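Lirkholm issues working rules for robot handling of wired parts

April issue - Automation and Standards

Lirkholm has released the second edition of its working rules for robot cells that handle small electronic parts with leads attached. The document runs to 114 clauses and replaces a first edition that dealt mainly with rigid parts such as housings and brackets.

The main change is a new section on flexible items. Solenoids, circuit boards with connectors and loose harnesses are now treated as a separate class, with their own limits on grip position and approach. A gripper may close on the body of a part or on a connector shell. It may not close on a wire within 12 mm of the point where the wire enters a connector, and it may not lift a board by its leads.

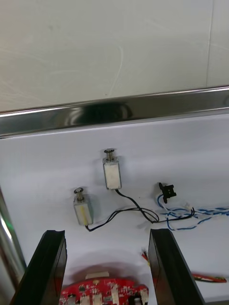 Clause 31 covers crossed leads. Where the wires of one part lie over those of another, the operator must either separate them before the cycle starts or record the layout as a crossed case. Crossed cases are logged apart from ordinary picks and are not counted toward the cell's acceptance figure. The first edition had no such provision, and sites reported their results in different ways.

Kolář, which took part in the trial of the draft, ran 167 picks under the new clauses. It asked for a longer clearance at the connector for twisted pairs. The request was not adopted, but the text now allows a site to set a stricter value in its own procedure.

A shorter section deals with the work surface. Parts are to be presented on a plain, light-coloured backing, and destination trays must be empty at the start of each run. Handwritten tray markings are still permitted if they are repeated in the run log. In cells with two arms, both must be clear of the central area before anyone reaches in to reset parts - a software pause alone does not satisfy the rule.

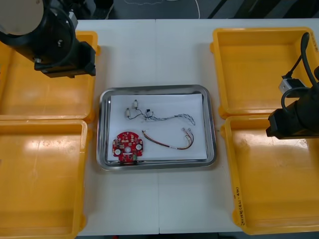 Vol. 7, p. 12

Ostano has said its training notes will follow the second edition from Monday. Sites already working to the first edition may finish any open series under the old clauses, provided the edition number appears on each log sheet. Comments on the flexible items section can be sent to Lirkholm through the usual form, quoting the clause number.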